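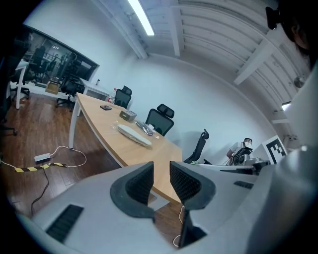 A long light-wood table with a curved edge, in an office room.

The second life of the nail salon

For many years the nail business in Zisemstead was a business of walk-in customers. You saw a lamp in the window, you went inside, you put your hands on the towel. Today the first question in most salons is about the booking, and the second is about what is inside the bottle.

I started to visit salons for this article in February, when the trade is slow and the owners have time to talk. I expected to hear about colors. Instead, I heard mostly about allergies.

Gel polish becomes hard under a lamp. When the layer is too thick, or the lamp does not fit the product, a part of the gel stays uncured below the surface, even if the top feels smooth. Uncured gel that touches the skin again and again can start an allergy, and such an allergy usually does not go away. The technicians are more exposed than their clients, who sit there for one hour and go home. One owner on the market street showed me her fingertips, which were dry and split from many winters of work. She now wears nitrile gloves and changes them during every appointment. She told me she should have started ten years earlier.

The salon Barel, near the station, has 303 regular clients and takes no more than 6 appointments per day for each technician. This sounds like a luxury, but the owner explained me the calculation. A fast set brings the money today, and then it comes back with lifted edges the next week and must be repaired for free. Slow work costs a chair some hours, and the repairs almost disappear. In the last year the salon did 3,942 appointments, and the owner keeps a paper notebook with every repair written in red.

Lorente, on the other side of the river, went a different way. There they stopped with acrylic completely and do only manicures with classic polish, short gel and care for damaged nails. The prices are higher than people expect. A full treatment for nails that were filed too thin costs 95, and it includes two short visits afterward to see how the nail grows. I asked if clients complain. Some do, and they go somewhere else, and a part of them return when the nails hurt.

Removal is the subject on which all the technicians agreed. Most of the damage they see was made at home, by pulling the gel away with the teeth or with another nail. The upper layers of the natural nail come off together with it. If you cannot go to a salon, file the shiny top until it is dull, put cotton with acetone on each nail, cover it with foil and wait. Then push gently with a wooden stick. If the gel resists, wait more. Oil comes at the end, and also on the next evening, and the evening after.

About home kits the opinions are mixed. Bustard, a small supply shop which sold only to professionals before, now has a shelf for beginners. The woman at the counter asks every buyer which lamp they have, and she refuses to sell some gels without the matching one — a few customers leave angry. She also recommends to buy fewer things: one base, one color, one top, a soft file, lint-free wipes. The big sets with many little pots look generous, she said, but half of the pots dry out before they are opened.

What I did not find is a fashion that everybody follows. Long almond shapes are still popular with the younger clients, and milky pink is requested every day. But in both salons I saw many women, and some men, who wanted only a clean, short nail with a thin clear layer.

I had my own hands done at the end of these visits, in a pale gray. The technician looked at my cuticles and asked, very politely, if I work in a garden. I do, on weekends, and now I do it with gloves.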